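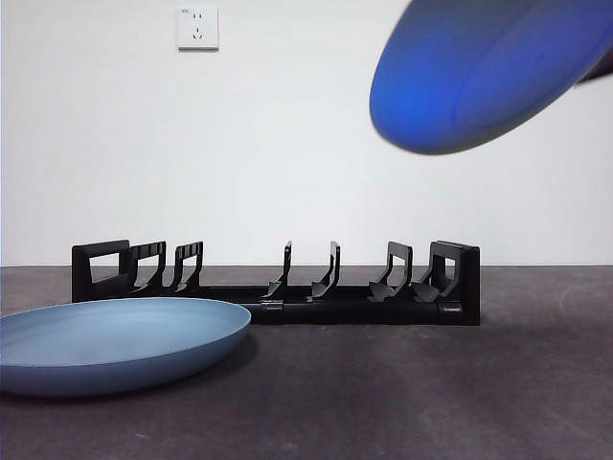
About Taseser

Taseser builds the Koren, a bench kit for teaching a robot arm to handle dishes. We sell it to canteens, research labs and vocational schools. The company was started in January by Tài Văn and Nathalie Després, who had worked together on packing lines at Kuster.

What comes in the kit

An arm with a two-finger gripper, a controller, a black plastic dish rack and 40 plates in several sizes and shades of blue. The rack comes in sections, and replacements can be ordered one at a time. The arm mounts on any flat table that can take its weight.

The first job most customers set up is moving plates from the table to the rack. The controller ships with that routine loaded. You can change the order, the speed and the slot, or record your own moves by guiding the arm by hand.

Service

Every kit is put through 3,000 plate moves at our shop in Pruvmont before it is packed. Setup on site takes one day and is part of the price. Spare gripper pads are kept in stock. Support is by phone and email, and Nathalie answers most of the calls.

Who we are

There are 5 of us. Tài runs design and testing, and Nathalie looks after customers and training. Visits to the shop can be booked through the contact page.

Page updated March 2023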